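November, 6 something, still dark out

Slept badly. Up before the alarm, feet freezing, made the coffee too strong and drank it anyway. Told myself I would write in here every morning this month and so far have managed two. So. Quick one before the bus.

The bedroom. Finally getting somewhere with it. Been living out of boxes from the Cedcombe move for 7 weeks, which is ridiculous for a person who owns this little. Kitchen done, hall mostly done, the bedroom kept getting skipped because I only go in there to fall over. Yesterday decided enough. Stripped everything, old sheets in the wash, gray fitted one on. Took me three goes to get the last corner over. It always pings off the opposite one. Always. Must buy the deeper kind, wrote it on the list, list is now somewhere under the mail.

Pillowcases are the green ones from Mom. Like them better in here than I did in the old place, there they looked kind of sick under that yellow bulb.

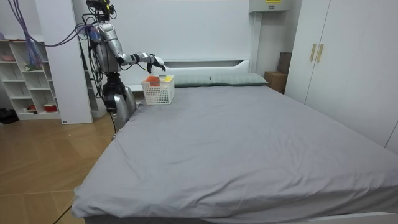 Kolbrún called in the middle of it all, an hour on the phone, mostly about her landlord and the boiler (again) and whether she should just take the Tornard job and be done. I said take it. She said I always say take it. True. Anyway she thinks white against white is cold and I should paint, but I like the white headboard on the white wall, with the gray sheet and the two green pillows in front it's calm, and I've had enough of color after the Cozma Street kitchen, that orange, never again. She says a warm gray at least. Said I'd think about it. Won't.

Then the toys. The soft fruit and veg, the whole gang of them, which I swore were going to the thrift store before the move and which somehow came along in the box marked TOWELS. Where are the towels then?? No idea. Found that box last thing and dumped it on the bed and of course got sentimental. The nieces play with them every time they come, they set up shop and I have to pay for a tomato with buttons. So they stay. But they need to live somewhere, I'm not having them roll around under the bed collecting dust like at the last place.

Solution = the white plastic basket with the holes. Was going to be for the bathroom but it's too wide for the shelf, measured wrong, my own fault. Five of them fit if you pack them close. The big yellow knobbly one goes at the back and the round orangey red one in front, it takes up half the room on its own, then the white one squashed in by the side and the little bits wherever there's a gap. I say it's a tomato. Kolbrún says persimmon. We've had this argument more than once and it got a bit heated for a stuffed thing.

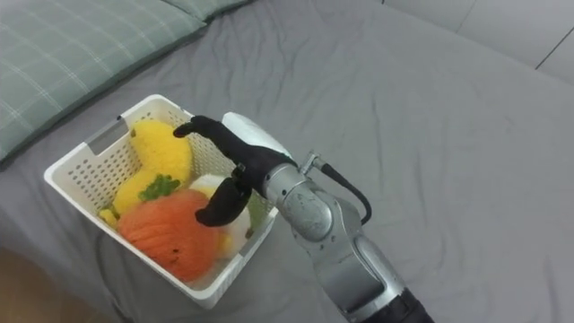 Still to do in the bedroom

- hem the curtain, or pin it, who's looking
- bulb for the reading lamp, the small screw kind NOT the big one again
- find the towels
- felt pads under the bed feet, the guy downstairs has been nice about it so far
- hooks for the back of the door, the Nunow ones if they're still on sale
- decide where the basket lives. On the bed for now but obviously can't stay there, have to sleep

Thinking the windowsill for the basket but then it blocks the light. Foot of the bed on a stool maybe. Or top of the closet, except then the girls can't reach and I'd be up and down all afternoon handing out vegtables. They're coming in two weeks, both of them, sleeping in the big bed with me on the couch, so it needs to be sorted by then and I need a second set of sheets that isn't the pilled flannel. The durian won't go in nicely with anything, such a stupid shape. The carrot is easy, carrot goes anywhere.

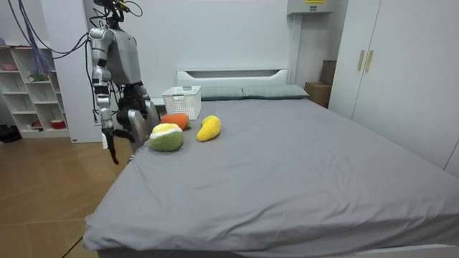

Also thought about washing the lot before they come. Label says surface clean only but the last time I put the whole bunch through on cold in a pillowcase and they came out fine, bit lumpy. Would take two days to dry in this weather though, and the drying rack is already full of sheets. Maybe the weekend. Maybe just a wipe.

Bus in 5 min and I have one sock on. Dinner is the soup, take it out of the freezer NOW before you forget. Call Kolbrún back tonight re the drill. Mail the form. Tommorow the closet.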